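工作间笔记 十一月，星期六，下午场

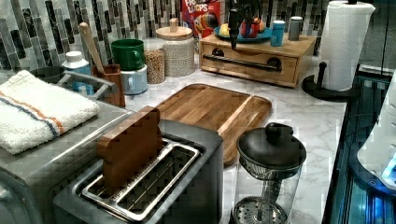
早餐角这一组总算摆到能用的程度了，趁还记得赶紧写下来，不然下周又要吵一遍谁动了什么。先说定位：这一角是给 Leltasia 那套过家家教具做的“真台面”版本，真家电配木头吃的，让孩子在正常高度的台面上练“取、放、端”。之前大家一直纠结木头面包片放前槽还是后槽，我今天两种都摆了，最后还是让它立在后槽里，高出机器一大截，稍微往后仰着，小手一捏就能拿到（放前槽的话我自己老是碰到机身的边，烦死了）。砧板就平放在烤面包机后头，带一圈凸边，面包片搁上去不容易滑走，这点我很满意！

法压壶放在烤面包机右边，这个位置我还没想好。壶身是玻璃的，正式开放的时候我倾向于换掉，或者往里推，推到杯子那边去。Redside 那边上次来看，说玻璃的“有生活气”，我同意，可是有生活气的东西摔了也是真碎啊……先留着，等下次碰头再定。反正壶里不放任何东西，谁都别顺手泡咖啡，我认真的。

毛巾：搭在左边灰色那台家电顶上，橙蓝条纹那条。我试过挂在沥水架上，一抽就把架子带歪，所以还是叠好平搭。这条洗过以后吸水好多了，Ocampo 新送来的那批还没下水，摸着发硬，先别拿出来用。周一之前我拿回去过两遍水，不加柔顺剂。

绿杯子摞在淡蓝色带盖罐子上面，这个摞法有人反对，说像随手一放。我的想法是早餐角本来就该有一点随手一放的样子，摆得太齐，孩子反而不敢动。木勺还是插在木头小筒里，勺柄朝左斜靠着墙砖，取的时候不会打到杯子。如果你收拾完发现勺子靠右了，麻烦拨回来，谢谢谢谢。

台面清洁：白灰大理石花纹这种，面包屑看不见，手一摸全是（早上有人在这儿吃了真吐司，我不点名）。今天用湿布擦一遍，再用干布收水，墙砖那边竖条的缝我拿旧牙刷走了一遍，黑的那几条看着干净，其实最藏灰。以后星期六收工都照这个来，烤面包机的电源一律拔掉，线绕好塞到机身后面，别塞在砧板底下，砧板会翘。

账记一下：这一角到今天花了745，里面木头食物那套是588，剩下的是罐子、小筒和杂七杂八的布。Fimar 报过来的整套展示台要1,568，我觉得不值，他们那个台面太矮，大人蹲着示范十分钟腰就废了。要是非得买，我宁可先添一套49块的木水果，香蕉能掰开的那种，上次试玩的孩子抢着要。

还没弄完的：
面包片底边有点毛刺，要用细砂纸磨一下，磨完上一层蜂蜡，晾一晚上。
砧板凸边的内角容易积水，擦完要立起来晾，别平扣着。
淡蓝罐子里到底装什么，木头饼干还是空着？我投饼干一票。
给法压壶找个不占地方的备用位。

星期六晚上锁门前我又绕回去看了一眼，把毛巾重新叠了一次，条纹露在靠边那一侧。下次谁值班先看这页再动手，动了也行，在下面写一行就好。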